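Fluvora hand-held gripper kit: what I think after a month of folding laundry

I bought the Fluvora in September, used it almost every evening for a month, and I have opinions. Some of them are even nice!

Quick background. I've been building a little desk arm on and off for two years, and the part I always get stuck on is the data. The arm can move. It just doesn't know anything. Driving it with a game controller to fold a dish towel is the slowest way to spend an evening I have ever found, and I have refinished a staircase. So when I saw a kit that lets you hold the gripper in your own hand, do the chore yourself and record it, I was pretty much sold before I got to the price.

The price is 700 dollars, by the way. That gets you the gripper body, two fingers, the camera mount, a trigger, a charger, and one year of their upload service. It doesn't get you the camera. I know, I know. I used one I already had, and if you don't have one, budget for it.

Setup

The box came well packed and everything was labeled. Assembly took me most of a Saturday-type afternoon, which is longer than the booklet promises, mainly thanks to the trigger cable. There are 36 screws in two lengths that look identical until you've put a long one where a short one goes. Lay them out on a towel first. The booklet mentions this on the page after the one where you needed it.

Calibration was easy. You wave the thing in front of a printed board, the app beeps at you, and you're finished. I redid it each time I took the camera off and it never took more than a few minutes.

In the hand

It's heavier at the front than I'd like. For the first ten minutes you don't notice, and then your wrist starts sending messages. I ended up doing short sessions with breaks, which is probably better for the recordings too, as I get sloppy when I'm tired. My left-handed sister-in-law tried it and found the trigger fine but the thumb rest useless, so lefties, take note.

The trigger itself is lovely. Smooth, light, no dead spot in the middle, and the fingers open and close right along with it. I had a Prenlow hand gripper before this one (cheaper, and it felt it), and the Prenlow had a sort of crunchy stage halfway through that made me clamp down on everything too hard. On the Fluvora I can take hold of a single layer of T-shirt. Most of the time, anyway.

The fingers

I'm giving these their own section because they're the part I've argued with the most. They're big, blunt and boxy. Great for blocks, cups, sponges, a rolled-up pair of socks. For cloth you have to learn to come in low and scoop, and thin fabric lying flat is a real pain. The finish is on the rough side, too, and knits can catch on it. I'd keep them away from anything you care about, and give the tips a wipe between sessions.

You can buy the slimmer Moulin fingers and bolt them on with an adapter plate. I tried a pair for a weekend. They're better on flat fabric and worse on absolutely everything else, and they throw off the width reading until you recalibrate, so back on went the stock ones.

What I recorded

My project is small: pick up a piece of laundry, fold it, put it down somewhere sensible. I did 300 takes over the month, all on a white surface with good light, and I kept to soft pale stuff for the first batch. That was a mistake in one way. Light blue on white is hard for my tracking to hold on to, especially when the shadow of the gripper slides across it, and I'd start with darker clothes if I were doing it over. On the other hand, if the model can learn from that, it can learn from anything in my dresser.

The view you get is wide and low, with both fingers in it, and I like how much of the table it takes in. You can judge the approach, and you can see how far the cloth is from the tips before you commit. 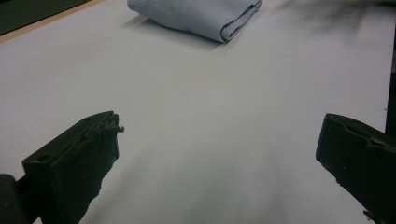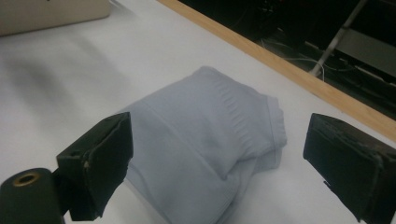
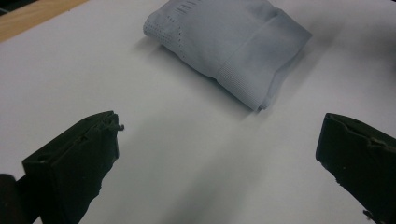

Folded pale blue-gray fabric on white, fingers open in all three. The middle one has the closest look at a waistband.

Lining up before the grab is where I've improved the most. In my early takes I dived straight at the cloth, and when I played them back I couldn't tell what I'd been aiming for, so how would a model? Now I pause for a second with the fingers wide, then go in. It feels silly and the results are much cleaner.

The software

Okay, the app. It's called Istex Recorder (Istex does the software side, Fluvora makes the hardware) and it's a mixed bag. Starting and stopping takes is great, one button, big red dot, impossible to mess up. Naming them is awful. You get a string of numbers and a tiny text box, and if you rename a take before it finishes syncing, it goes back to the numbers. I now keep a paper notebook next to the table like it's my grandmother's kitchen.

Trimming works well. So does the playback, which shows the finger width as a little line under the video – really handy for spotting takes where you let go too early. Export is slow but it hasn't failed on me. I did lose one evening of recordings when the storage filled up and the app kept cheerfully showing the red dot. Support answered the next morning and were polite about it, but the takes were gone. Check your free space.

The upload service I barely used. You send your takes, they clean up the tracking and send back files ready for training. I sent 36 as a test and got 2 rejected for fast motion, fair enough. It was quick and the files loaded without a fuss. After the first year it's a subscription, and I doubt I'll keep it, because the local export does enough for a hobby arm.

Would I buy it again?

Yes, with some grumbling. If you already have a camera and an arm waiting for something to learn, the Fluvora will save you a lot of controller evenings. If you mostly want to handle thin, flat cloth, I'd try the Moulin fingers before you decide, or wait and see whether Fluvora brings out a narrower set. And if you only want to find out whether this kind of recording suits you, a used Prenlow will teach you that for a lot less money, crunch and all.

Four stars from me. I'd take off another half for the naming box, but the site only does whole ones. Next up is a pile of dark towels and, if my wrist allows it, a fitted sheet.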